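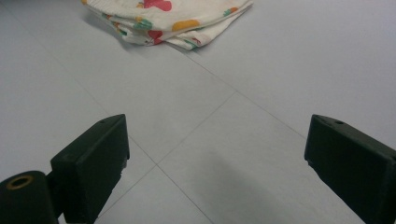 Figure 3. Open gripper and folded printed cloth on a tiled floor.

4.2 Equipment planning and budget

The costs in this section cover the hand-held collection stage only. Arm purchases are treated in Section 5. We separate the two because they were approved in different budget years at Damside, and because the hand-held grippers were bought before any arm had been chosen.

Each hand-held unit was budgeted at 700 dollars. The parts came to 542 dollars per unit at the prices Skalia quoted us, and the rest was held back for spare fingers, fasteners and shipping. The fingers are the part we expected to replace most often, so the plan treats them as supplies and the body of the tool as equipment. This matters for accounting at our institution, where equipment is tagged and supplies are not. It also meant that a broken finger could be replaced from stock on the same day, without a new purchase request.

We planned for household tasks with folded cloth on hard floors. Soft items cost very little, and we set aside 100 dollars for them. Floor space was harder to plan for. Our first draft assumed a rented room with a built floor section, which Ospina offered to supply for 800 dollars. We dropped this item after deciding to work on existing tile floors, and moved the money to storage and batteries.
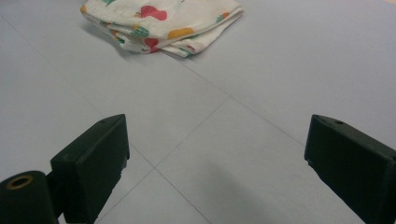
The change had one side effect on the schedule. Work on existing floors depends on when a site is free, so the units had to be light enough to carry and quick to set up. We added a padded case for each unit in April — a small cost that was missing from the first two drafts. Roxana Escobar kept the purchase records and checked each draft against the invoices.

Two quotes for a complete commercial unit were also reviewed. The one from Skavarmont included a service plan but tied us to its own finger design. We could not change the finger shape under that plan, and for cloth handling we wanted that choice left open.

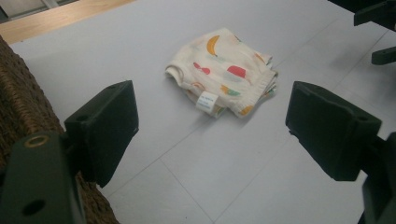 Should a group buy the arm and the hand-held units at the same time?

We would buy the hand-held units first and leave the arm for a later order. The finger design may change during collection, and the arm mount has to match the final version. A group with money that expires at the end of a budget year may have to order both together, and should then keep part of the arm budget free for a second mount.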